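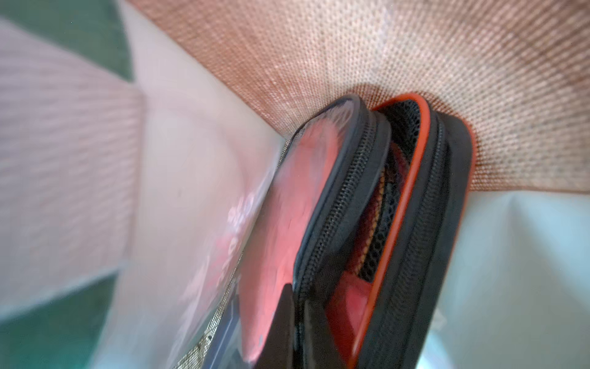

Open afternoon at the Warnonham table tennis club

I've lived two bus stops from the Warnonham club for years and never gone in, so when the poster went up in the library for their April open afternoon I put my trainers on and went. I'm so glad I did! Doors were at two, it was £4 on the door, and by ten past I was already playing doubles with three people I'd never met.

The club is in the old Ulanell hosiery building, up an outside staircase (steep, hold the rail). Upstairs it opens out into one long room with a sprung floor, 12 tables and tall windows with blinds, and the noise of it is wonderful, all that clicking and squeaking at once. Ramesh Chauhan runs the Saturday juniors and was showing people round. He told us the club has 41 playing members at the moment and would like a lot more, especially for the second team in the Enton league.

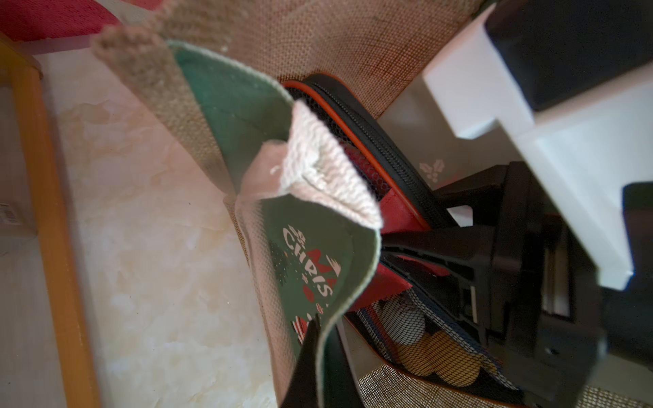 Newcomers were sent to the far end first, where Deepak Tomar had us bouncing a ball on the bat, then bouncing it on alternate sides, then doing the same while walking. It's harder than it sounds and I was hopeless until he moved my fingers. You don't need any kit for this, there's a box of club bats by the door and you can borrow one all season if you like. If you have your own, bring it in whatever's hanging in the hall. A jute Christmas bag with a tree on it will hold a bat, a towel and a bottle as well as any sports holdall, and the benches are wide enough to dump it on. Lockers are being fitted over the summer.

After that came the bit I enjoyed most, a talk on bats from Leandro Lagos, who glues his own rubbers on and has very firm views about it. He passed a few round so we could feel the difference between a grippy sheet and a dead one. Dust is the enemy, apparently, and so is a hot car.

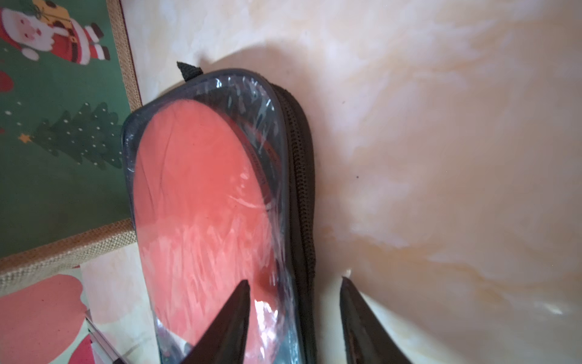 He wipes his down with a damp sponge after every session, lets it dry, and only then zips it away. A beginner should buy something cheap and all-round and leave the fast stuff alone for a year. I wrote that down and then went straight home and looked at fast ones.

Tea was at half past three, with samosas and a very good lemon cake. Then there was an exhibition match between Hammad Shaikh and Ankit Sengar, one game up to 21 under the old rules, because the older members had asked for it. Shaikh stood so far back he was nearly in the kitchen, chopping everything, and Sengar just kept hitting. Sengar won it 21–18 and the whole room was on its feet. 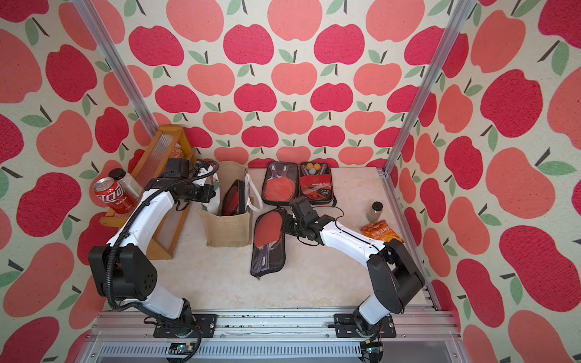

Can you turn up on your own, without a partner?
Most people do. Tuesday and Thursday evenings are run as a rota, so you put your name on the board and get swapped round every quarter of an hour.

Parking is in the Jaiswal cash and carry opposite, free after six. The 400 bus stops right outside.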